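Seven minute read

February, a little after six in the morning

Awake again. I did the thing where I lie there and pretend I'm about to fall back asleep, and then I did the thing where I pick up the phone, and by the time I put it down I'd read about a drought, a bank, two elections in countries I couldn't find on a map, and a man who got his arm stuck in a vending machine. My heart was going like I'd run for a bus. I hadn't even had a glass of water yet!

So I'm writing instead. Marit gave me this notebook at Christmas and I said thank you very nicely and put it in the drawer with the takeout menus, and now I'm fourteen pages in (well, I write big) and I'd be sort of lost without it.

Day nine of what Marit calls my news diet. The rules, for the record, because I keep changing them:

No headlines before breakfast. Broken this morning, see above.
Radio is allowed while cooking, but only if something is actively on the stove.
If a person tells me the news to my face, that's fine, I'm not going to stick my fingers in my ears.
No looking things up "just to check."

The last one is the killer. I didn't know how often I check. I'll be standing in line at Hedlund with my bread and my hand just goes into my coat pocket all by itself, like it's looking for a mint. Yesterday I caught it halfway and ended up reading the whole back of a bag of rye crackers. Then I read it again. The woman ahead of me had a toddler on her hip who stared at me the entire time with his mouth open, and I stared back, and we had a pretty nice moment, the two of us.

I want to write down how this started so I don't clean it up later when I tell people. It started with me yelling at Trygve about a dishwasher. He'd put a bowl in facing the wrong way. One bowl. And I heard myself say, very loud, "I can't be the only one who cares about anything," and he stood there holding a fork and said, "Is this about the bowl?" It was not about the bowl. I'd been up since four reading about sea ice. I went and sat in the car in the driveway for a while with the engine off until my feet got cold, and then I came in and said sorry, and he had turned the bowl around.

He's been good about it, my brother. I moved in with him "for a month or so" in the fall and we don't mention the month.
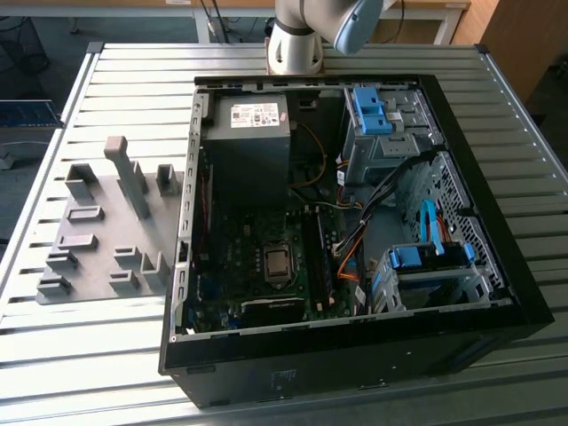 By Hedvig Engström, from the kitchen table in Ellow

Later, coffee in hand. Trygve's left for work and the house is making its noises.

I called Vibeke last night, which I'd been putting off. Vibeke is the calmest person I know and I always worry I'm going to use her up. I told her about the diet and I was kind of hoping for a pat on the head, and she said, "Okay, and what are you doing with the time?" I said what time. She said the time you were spending on it. And I had no answer for her! I think I've been spending it thinking about not reading the news. I've swapped one thing for standing next to the same thing with my arms folded.

She told me that when her mother was sick she got to where she could only handle whatever was about the size of a kitchen. She'd do the sink. She'd do a drawer. If a thought came up that was bigger than the kitchen she'd tell it to wait on the porch. I laughed, and she said no, she'd say it out loud, "wait on the porch," and her mother thought there was somebody at the door.

I tried it at bedtime. I told the sea ice to wait on the porch. Then I lay there feeling bad for it out in the cold. But I slept till five thirty, and I'll take that.

Anyway, the time. Here's what I've got so far.

I walk down to the Torken and back. It's high and brown at the moment, and there's a shopping cart out by the second bridge that I've gotten fond of. It takes me a little over half an hour if I don't stop, and I always stop. Teodoro Zabala from next door goes out at the same hour with his old dog, and for a week we did the nod, and then on the eighth day or so he said, "You're walking like somebody's chasing you." I was kind of offended. I've been trying to slow down ever since, and it's hard, my legs don't believe me. He talks the whole way now, mostly about soup. He's got opinions on barley I wouldn't have guessed a person could hold. I don't think he's mentioned one thing from the news yet, and I can't tell if that's on purpose.

I also bought a jigsaw puzzle, secondhand, a Prinach, which is the kind my grandmother had, with the thick pieces. It's a harbor. One thousand pieces on the box, and the previous owner had stuck a note inside that said 797. That's all it said! No "sorry," no name. So I own most of a harbor. I thought about taking it back and then decided I'd rather find out where the holes are. Trygve says this is the most like me thing I've ever done. He's done the entire left side of the sky, by the way, while claiming to be looking for his keys.

What I notice with the puzzle is that I don't get the chest thing. The tight feeling, like a hand flat on my breastbone. I get it reading, I get it when the phone buzzes, I get it in the shower sometimes for no reason I can find. I didn't get it last night for around 2 hours, and I only noticed because it came back when I stood up and thought about my inbox.

I don't want to write down that I'm cured by cardboard. I had a bad afternoon two days ago, a really flat one, when I couldn't see the point of being calm about anything. If things are bad then shouldn't somebody be upset? That's what I kept coming back to. It felt like cheating to be sitting there hunting for a piece of mast. I texted that to Marit, more or less, with worse spelling, and she wrote back, "Were you helping anybody when you were upset?" And then, before I could get mad, "I'm asking because I wasn't either."

I've been chewing on that. I don't totally agree with her. I think some of the reading was me caring, and I'd like to keep that part. But four in the morning with my teeth clenched - I don't know who that was for. So I signed up to drive for the meal route here in Ellow, starting next week, the late lunch run. Hot trays, a list of addresses, be nice at the door. I'm nervous about the parking. I asked if there was training and the guy on the phone said, "Can you carry a tray?" and I said yes and he said that was the training.

New rule then: one long read in the daytime, sitting up, with my shoes on. I like the shoes part. I made it up just now but I think it might be the smartest of the bunch.

It's getting light. There's frost on the shed roof and the neighbor's dog is telling everybody. I should eat something, and I should write back to Vibeke and say thanks, and I need to figure out dinner, since it's my turn and I've promised not to do eggs again. Teodoro says barley. I might have to ask him how long it takes.

Phone's in the drawer with the takeout menus. I put it there two pages ago and I've only thought about it, what, three times. Four now.

Recent entries

The month I didn't mention
Sitting in the car with the engine off
Marit gives me a notebook
Things I said I'd do after the holidays
Soup, part one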